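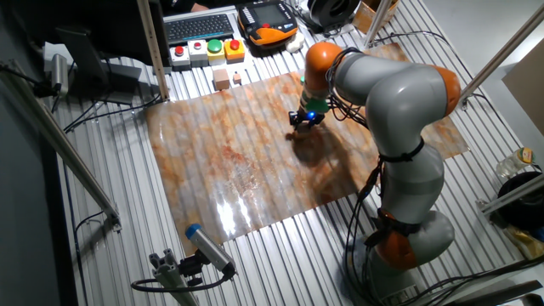 varkik-cell

Motion, perception and pick planning for the Jirnus tabletop cell. Release 2.5, April 1, 2022.

Contents

varkik_control: joint and Cartesian controllers, gripper driver, stop handling
varkik_perception: block detection, table plane estimate, camera calibration
varkik_planning: grasp candidates, path checks, retreat moves
varkik_tools: log replay, parameter dump, calibration report

Requirements

Ubuntu 20.04, ROS Noetic, Python 3.8. The control node needs a kernel with the real-time patch. Everything else runs on a stock kernel, and replay works on a laptop with no arm attached.

Build

Clone into the src folder of a catkin workspace, run rosdep install, then catkin build. The Pandamier solver is pulled in as a submodule. If the build stops at pandamier_core, the submodule was not initialised.

Starting up

1. Power the controller and release all emergency stops.
2. roslaunch varkik_control bringup.launch
3. roslaunch varkik_perception blocks.launch
4. Wait for "plane locked" in the log.
5. rosrun varkik_planning pick_server

The pick server refuses goals until the plane is locked. It does not retry by itself after a stop; call /varkik/reset first.

Perception notes

Blocks are segmented by height above the fitted plane. Colour is used only to break ties. This matters on patterned sheets, where earlier releases returned false blocks along strong colour edges.

The ribbed table top shows through thin sheets as parallel ridges. The plane fit treats these as noise. Wrinkles higher than min_height will be reported as objects, so flatten the sheet or raise the parameter.

Glossy sheets produce a glare patch that moves with the lighting. Saturated pixels are masked before segmentation, and a block lying wholly inside the mask is not found. The arm's own shadow is handled by the height test, but it lowers the confidence score of small blocks near the gripper.

Main parameters

control_rate: 50 (Hz)
approach_height: 38 (mm above the block top)
min_height: 5 (mm)
max_retries: 2
mask_saturated: true

Parameters are read once at launch. Changing them on the server has no effect until the node is restarted.

Known problems

Cable drag on the wrist is not modelled. Long rotations of the last joint can trip the torque limit.
Two blocks that touch are reported as one. Grasp width is then wrong and the pick is rejected.
Replay of logs recorded before the September release needs the --old-frames flag.
The Thoroddsen format exporter drops gripper force.

Licence

BSD 3-Clause. The Pandamier submodule carries its own licence file.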